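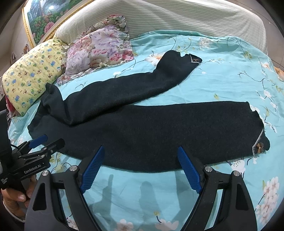 Dark knit sweater laid face down on a bed, one sleeve folded diagonally across the body.

Search tips, rooms, materials Go

Laundry > Clothing Care > Knitwear > Folding and Shelf Storage

Folding a Knit Sweater on a Bed

Revised Dec 3, 2021

Scope. This page covers the flat fold for pullover sweaters in medium and heavy gauges. Cardigans are treated the same way once buttoned. Very fine knits, and anything with a lace panel, are covered on the page for delicates.

Surface

A made bed is adequate for folding and is usually the largest flat surface available in a bedroom. Pull the bottom sheet taut before starting. Wrinkles in the sheet transfer to the underside of the knit as ridges, and a loose sheet travels with the garment when the sleeves are moved. Push pillows up against the headboard. Blankets and throws should be moved away from the work area.

A printed cotton or polyester sheet is suitable. Fleece and flannel are poor choices under dark knits: both shed, and the fibers hold to the surface of the yarn. If flannel is the only option, put a clean pillowcase under the garment.

Preparation

1. Confirm that the sweater is fully dry. Check the underarm, the ribbing at the hem and the inside of the collar by hand. These areas dry last.
2. Close any buttons or zippers.
3. Lay the sweater face down. Set the shoulders first, then pull the body straight from the hem. Do not pull from the cuffs.
4. Open out the neckline. A collar that is allowed to double over on itself at this stage will set with a crease, and the bulk makes the finished fold uneven.
5. Smooth from the center outward with the flat of the hand. Do not stretch the ribbing.

Lint should be removed now, while the garment is flat. Use a lint roller on smooth knits and a soft garment brush on fuzzy ones, working in one direction. An adhesive roller used repeatedly on a brushed or fuzzy yarn lifts the surface and leads to pilling. The Avero double-sided brush has a short nap that works well on charcoal and black. The Skoreck roller is stronger and is better kept for coats.

Sleeves

The sleeve fold determines the width of the finished piece. Two versions are in general use.

Diagonal fold. Bring one sleeve across the back from the shoulder so that the cuff lands near the opposite side of the hem. Repeat with the other sleeve. The two cross at the middle of the back. This is quick and places little strain on the shoulder seam, but the crossing adds thickness.

Straight fold. Bring the side of the body in by a third, then turn the sleeve back on itself so that it runs down parallel to the side. Repeat. The result is flatter and stacks better.
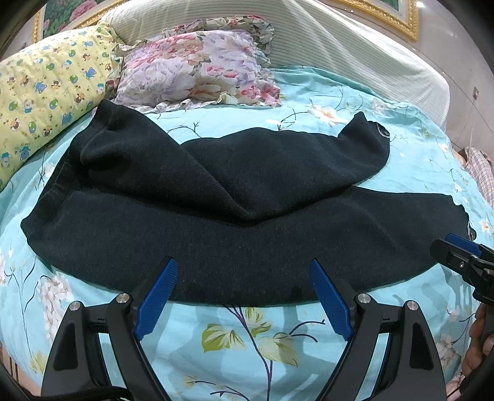
Dark yarns make the position of the sleeve hard to judge, particularly in the evening with a single ceiling light. Feel for the shoulder seam and use it as the reference point. Once both sleeves are in place, check that the cuffs lie flat. A cuff that curls should be turned down and pressed briefly under the palm.

Inspect the cuff edges at the same time. Wear appears there earlier than on the body. A thin spot can be reinforced from the inside with matching yarn before it becomes a hole.

Trim and ornaments

Bows, stones and metal pieces on the cuffs need separate attention. The hard part of an ornament catches in the loops of the knit and leaves a pulled thread. Fold so that the ornament faces outward, or place a square of acid-free tissue between it and the body. Light trim against a dark body should also be separated with tissue for long storage if the garment has ever bled color in the wash.

Closing the fold

Bring the hem up to the middle of the back, then fold once more to the shoulder line. Heavy knits should be folded in half only. Turn the piece over and straighten the collar.

Storage

Shelf: stack no more than 3 heavy sweaters. The bottom garment in a taller stack flattens and takes a hard crease.

Drawer: file on edge with the last fold facing up. The Oretetti divider fits most standard dresser drawers.

Box: use a breathable fabric box for off-season storage and open it once in February to refold along different lines. Plastic bins are acceptable if the contents are clean and completely dry.

Hanging is not recommended. The weight of the body lengthens the shoulders, and the hanger leaves a point at each end that is slow to come out. If there is no shelf space, fold the sweater lengthwise and drape it over the bar of a Chaiyaporn padded hanger.

Related: Removing pills from wool blends. Washing dark colors. Repairing a pulled thread.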